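Kitchens & Counters > Finishes and Hardware
Dark bronze with white marble and walnut - do I keep going?

MirelaBarros
Joined in April
Hi everyone! First real post after reading this board for months, so forgive the length. We have white marble counters with soft gray veining (came with the house, I did a little dance at the showing) and I've been slowly replacing the shiny chrome with oil-rubbed bronze. So far the faucet is done and one towel bar. The bar is the Dilen 18 inch in the dark finish and I love it so much I keep walking past it for no reason.

My question is the other half of the kitchen. I also picked up a big walnut cutting board from a small shop, Dukau, and it lives out on the counter full time. My sister thinks dark board plus dark metal on white stone is going to look heavy and that I should have gone with maple and brushed nickel. I think she's wrong but she's got a better eye than I do, so I'm asking strangers.

Also any advice on looking after walnut on marble would be great. I've only ever owned plastic boards!

gravyboat67
Your sister is wrong. Tell her I said so, nicely.

White marble needs something dark on it or the whole room looks like a dentist's office. I have the same combination, bronze pulls and a walnut board, and it's the one thing people comment on when they come over. The brown in the bronze picks up the brown in the wood. Chrome never did that for me.

Pell_in_the_pantry
I'll stand up for the sister a little. Dark on white is great until every single thing is dark. I did bronze faucet, bronze bar, bronze pulls, bronze light, black stools, walnut board, and by the end it felt like somebody had drawn around everything with a marker. I took the light and the stools back out and it calmed right down.

So yes to the bar and yes to the board, and then I'd stop for a while and live with it. Do you have any lighter wood in there? That helps a lot. Something in between the stone and the dark stuff.

MirelaBarros
Quoting Pell_in_the_pantry: Do you have any lighter wood in there?
Yes! There's a honey-colored wood that I was planning to paint. Should I not paint it??

Pell_in_the_pantry
DO NOT PAINT IT

gravyboat67
Seconded, in capital letters.

Tobin_W
Paint it if you want to, it's your kitchen. I painted mine a soft green and it's lovely with marble. But try the board and the bar with the wood as it is first, it's easier to paint later than to strip it.

On the care question, walnut is easy. Food-grade mineral oil, as much as it will drink the first few times, leave it overnight, wipe off what's left. Then when it starts looking chalky, do it again. I don't go by the calendar. Stand it on edge to dry after washing and never put it in the dishwasher. Does it have feet?

MirelaBarros
No feet, it's flat on both sides, and it has a juice groove on one side only. The other side I was going to use for bread.

Tobin_W
Good plan with the bread. With no feet, keep the counter underneath dry. The board will cup if one side is damp and the other isn't, and I'd also worry about oil getting into the marble. Freshly oiled boards leave a shadow on my stone. It did fade, but it took weeks and I was not fun to live with.

I keep a folded towel under mine for the first couple of days after oiling.

noodle_drawer
I'm going to disagree on plain mineral oil. It washes out so fast! A board cream with beeswax is far better, I use the Portela one (orange lid) and it gives the wood a soft glow that oil alone never managed for me. You rub it in with your hand and the kitchen smells like honey. It also sits on the surface a bit so there's less of that shadow on the counter.

Tobin_W
Wax on top is fine, but it isn't a replacement for the oil. If you go straight to wax on a thirsty new board it seals up the top and the middle stays dry. Oil first, several rounds, wax after.

noodle_drawer
My board is older than my marriage and has only ever had cream. Zero cracks.

Tobin_W
Then you have a good board and I'm happy for you. I'd still oil a new one.

gravyboat67
I do both, in the order Tobin says, mostly out of fear of Tobin.

casement_annie
Can I ask about the towel bar? I've been looking at bronze bars for ages and can't decide between the Dilen and the Stirkirden. The Stirkirden is 28 dollars cheaper where I am, but I've read that the finish wears off where the towel rubs. Then again I've read that's the whole point of oil-rubbed bronze and it's supposed to wear!

Pell_in_the_pantry
It depends whether it's a living finish or a lacquered one. Living finish wears on purpose, so you get copper coming through on the edges and anywhere hands go. I adore it. My husband thought I'd scratched it.

If it's lacquered it will look the same for years and then chip in one spot, and you'll see only that spot forever.

casement_annie
So how do you tell from a listing? They all say oil-rubbed bronze.

Pell_in_the_pantry
Ask the seller whether it's clear coated. Or look at the care sheet. If it tells you to wax it, it's usually living. If it says soap and water only and gets stern about it, there's a coating.

Tobin_W
And look at the ends and the rings, that's where the lighter color shows first. Some makers rub it back at the factory so it already has the highlights when you unbox it. Nice bit of work when it's done well. When it's done badly it looks like someone went at it with a scouring pad.

longhandle
Going the other way here. I had a bronze bar next to the sink and hated it. Hard water leaves white spots on it and you see every last one. I swapped it for plain stainless and I haven't thought about it since. Marble and bronze are both fussy and I didn't want two fussy things side by side. I know I'm outnumbered!

MirelaBarros
Quoting longhandle: Hard water leaves white spots on it
We have soft water, thank goodness. But I do see what you mean about fussy, I've already started carrying a dry cloth around like a waiter.

gravyboat67
Could we see it? I've argued for your kitchen this whole thread and I'd like to know what I'm arguing for.

MirelaBarros
OK, these are both of my favorites! Towel bar first and then the board.

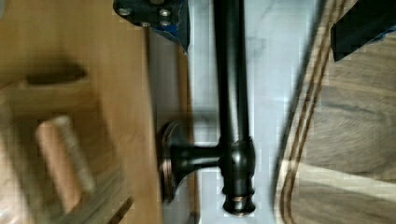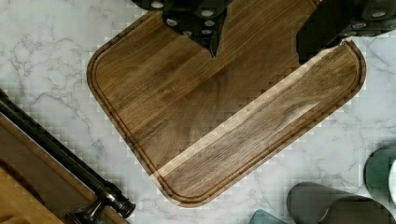
So I've decided to leave the honey wood alone until the end of summer at least, and I'm stopping on dark things after this (Pell, you've scared me off the black stools). I did order a jar of the Portela because I can't resist anything that smells like honey, but I'm going to oil first. Peace in the thread, I hope!

The groove is the part I'm most excited about, by the way. I did a roast chicken on my old plastic board last month and it ran straight off the edge and down the front of the drawers. I was finding it with my feet.

And for anyone shopping for walnut, I fell for the pale sapwood stripe along one side. The shop had a more even one for 2 dollars less and offered to swap it, because some people see the light streak as a flaw. I almost hugged the board. I paid 67 for it, which felt like a lot for something to chop onions on, and then I carried it home on the bus on my lap.

gravyboat67
Oh that's gorgeous. The sapwood stripe is the best bit! I had to hunt for one with a good stripe and ended up with a plain one. And the coppery bits on the end of the bar, yes, I can see why you keep walking past.

Tobin_W
Nice board. The grain is good and straight. Go easy with the oil in the groove, it pools there and goes sticky. Run a cotton swab around it after the overnight soak.

Pell_in_the_pantry
I'm so relieved about the wood. Keep the dish towels plain, is my last piece of advice. A heavy cream linen on that bar against the marble would be heaven.

noodle_drawer
Welcome to the orange lid club!! A little goes a long way, about a teaspoon for a big board. Warm it in your palm first.

longhandle
I still wouldn't want to wipe it down every night, but it's very handsome and I take back one of the things I said. Not the part about the spots.

casement_annie
Well, I've gone and ordered the Dilen. I wrote to Stirkirden about the clear coat and they said they'd get back to me, and then I saw this thread had moved and lost my patience. Mirela, is the 18 inch long enough for two dish towels side by side? I can still change it before it ships.

MirelaBarros
Two folded in thirds, yes, with a little gap in the middle. Two folded in half, no, they overlap. I'd go up a size if you've got the space! My sister is coming over for dinner on the weekend so I'll report back on whether she still thinks maple.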